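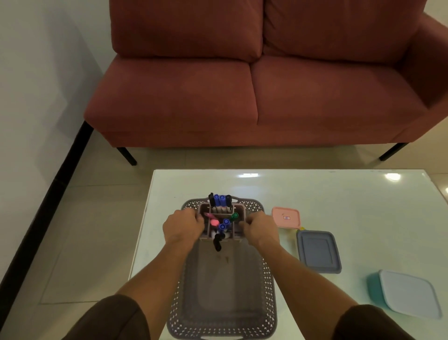

Chibuzor Okoro wrote to me in September that a robotics club whose members spend their evenings moving pens about is a club that has lost its way. Pupils join to build things, he said, and if they wanted to tidy a coffee table they could do that at home and get thanked for it.

I have heard versions of this from parents, from one governor and from two of the members themselves. It deserves a proper answer. I help to run the Clisodum club, so I am hardly neutral, but I also spent years on the other sort of robotics, the sort with a taped arena and a whistle, and I think I can compare the two fairly.

For anyone who hasn't followed it, the club stopped entering Clondance last year. Clondance is the regional contest in which small wheeled robots push blocks into a goal. We had entered it every year since the club began. In its place we took up a household project, where members record themselves doing ordinary jobs by hand, label the recordings, and use them to train the arm in the workshop. The arm is called Usman, after the street the school stands on. The jobs are things like putting an organiser full of markers into a tray, stacking lids, or matching a lid to its box.

The complaint is that there is no building in this. In the strict sense there is less. Last year's members could all use a soldering iron by Christmas and this year's can't. I count that as a real loss, and I would like to see a soldering evening put back into the spring term. Femi Adeleke has offered to take it and we should accept.

What I don't agree with is the idea that the older work was more serious. In our last Clondance season the club had 40 members on the list. Four of them designed the robot. Two more drove it. The rest made posters, held the spare batteries or played games on their phones at the back. It was a good season by the usual measure, as we came home with a cup, but most of those pupils learnt how to stand near a robot.

With the recordings, everyone does the work. A first-year can pick up a pen pot and put it down again, and then has to sit with the result and say exactly when the grip began and when it ended. That second part is where the learning is. Try it with something you handle every day. Did your hand close before it stopped moving, or after? Which finger touched first? If the pot is held from both sides, does one hand lead? Our members argue over this with some heat, and they have to settle it, as the training program won't accept two different labels for the same moment.

Stellan Tangen thinks this is clerical work dressed up as science, and he has told the staff meeting so. I would say that careful clerical work is a large part of science, and that school is a reasonable place to find that out. The members have made 3,000 recordings so far. They threw out a third of them themselves, mostly for bad labels, and the 2,000 that remain are in good order. I have seen university coursework kept in worse.

There is also the matter of what the work tells pupils about machines. A contest robot does one thing in an arena designed for it, and when it succeeds it looks clever. The household project gives the opposite impression, and I think it is the more accurate one. A tray with a patterned rim, a glossy table with the ceiling lights showing in it, a few boxes left to one side: a child of three can cope with all that, and Usman mostly can't. The members had assumed the difficult part would be the motors. They now know that glare on a white surface can be harder to deal with than a heavy load, and they know it from their own results.

That seems to me worth having. These pupils will be told all their lives that some machine or other is about to do everything, or that it can do nothing. Somebody who has spent a winter trying to get an arm to lift a pen pot without tipping it has at least one fact of their own to set against whatever they are told.

I should deal with the objection about homes. Some of the recordings are made in members' living rooms, and Garba Dauda asked whether the club ought to be collecting pictures of people's furniture. It was the best question anyone put to us. The rule we now have is that the view stays low, on the hands and the table, and that no faces, letters or screens go in. A parent signs for each room. Anything recorded outside the rule is deleted by the member who made it, with one of us watching. I would not defend the project without that rule, and any school copying us should write its own before the first recording and keep to it.

Then there is boredom. Chibuzor is right that moving the same pot over and over is dull. Part of the dullness was our own doing. In the autumn we set every member the same job for weeks, and attendance fell to 13. We changed it so that each pair chooses a job, writes the instructions, and swaps with another pair who must follow them to the letter. Numbers went up again. The instructions were terrible at first. One pair wrote "put it in neatly" and got back a dozen recordings with the organiser at a dozen different angles, all of which the other pair insisted were neat. They rewrote it. Cường Lục, who had not said much in two years of Clondance, turned out to write the clearest instructions in the club, and older members now bring theirs to him to be checked.

The comparison on cost is simple too. The Clondance entry fee, the kit and the coach took nearly the whole club budget. The recordings need a camera, a table and whatever is in the cupboard. We pay for the Flotetti software, which does the training, and the arm was bought second-hand. A school with no workshop could do the recording and labelling half of the project tomorrow and leave the arm until later.

I am not asking for contests to be scrapped everywhere. Some pupils need a deadline and an opponent, and two of ours have joined the Clondance team at the school across the river with our good wishes. But the club is up for review before the summer, and the proposal on the table is to go back to what we did before. I think that would be a mistake. My preference is to keep the household project for another full year, restore the soldering, and let the members present their results to the governors themselves, including the long list of things Usman still drops.

Chibuzor has been invited to come along one evening and label a recording. He has said he will, provided there is tea.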